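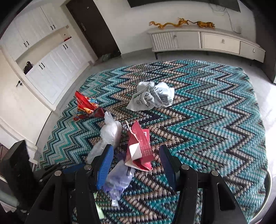 Minutes taken by Afia Darko | 12/6/18 | Household Tasks Working Group, Brarkutville

Present: Auður Ravn (chair), Corrado Santoro, Fiifi Kyei, Afia Darko. Apologies: Fiifi Owusu.

1. Previous minutes. Approved with one spelling correction.

2. Litter pickup, draft rule 4. Santoro asked that wrappers, bags and paper be listed as separate item classes. Film bags fold under the fingers and should not share a grip limit with card. Agreed. Each trial starts with the fingers fully open.

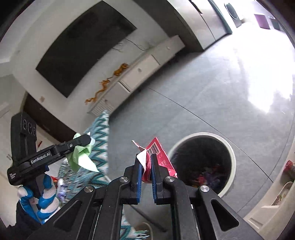

Kyei proposed that a drop counts as complete only when the item is fully below the rim of the bin. Items resting on the liner edge are to be logged as partial. Agreed, three in favor, Ravn abstaining.

3. Trial records. Of 390 trials submitted by Parwood, 73 have no item class entered. Parwood to correct and resubmit within 30 days.
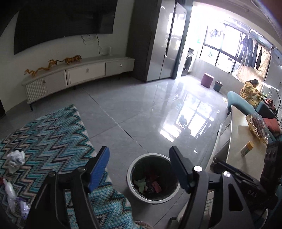

Records without a class will be left out of the April summary. Ravn noted that the bin position must also be entered, measured from the nearest rug edge.

4. People in the room. Draft rule 9 to state a minimum distance for seated persons. Wording deferred. Action: Owusu.

Meeting closed 4:10 p.m.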